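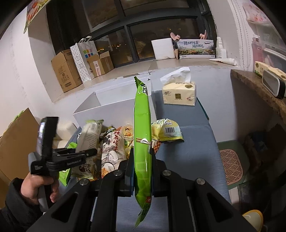 **Jarkgate, March**

ok thread on walking the Flandeck path end to end, bc people keep asking and I keep typing the same reply

---

6 days. could do it in five if you skip Testau but don't skip Testau

---

total climb is 3130 feet, nearly all of it on day two. the guide spreads it out on the chart so it looks gentle. it is not gentle

---

water: fill up at the Jarkgate end, then the church tap, then nothing till the reservoir road. I carried two liters and wanted three

---

food. the shop in Jarkgate shuts at 4 and has bread, tinned fish, noodle snacks, those hard little cheeses. buy for three days there. next real store is Testau

---

my snack math was way off btw. ate the good stuff by lunch on day one, then raisins. so many raisins

---

boots: old ones. people turn up in brand new stiff ones and you see them at the first hut with their socks off looking sad

---

huts are first come. Saturday is a zoo. start midweek if your job lets you, I had a whole bunk room to myself two nights running

---

hut fee is cash only, bring small bills. the box has a slot and thats it, no change

---

the bit everybody posts is the ridge. fine, its a ridge. the bit I'd go back for is the long flat stretch after the reservoir, larches both sides, soft ground, hardly a sound. three hours of that

---

river crossing on day four: stones were under water when I got there in the morning. went upstream to the footbridge, adds maybe forty minutes. sign for it is behind a bush, look left

---

signal: none from the second hut to Testau. download the map before you leave. I had the paper one too, glad of it when it rained sideways and my phone screen quit taking touches

---

Testau has a bakery, a laundry and a bench in the sun. I used all of them in that order

---

bus back is the 678, leaves from outside the bakery, twice a day. the afternoon one was late but it came

---

someone asked abt dogs. yes on the path, no in the huts, so you'd need a tent

---

will do a packing list tommorow, feet are up, not moving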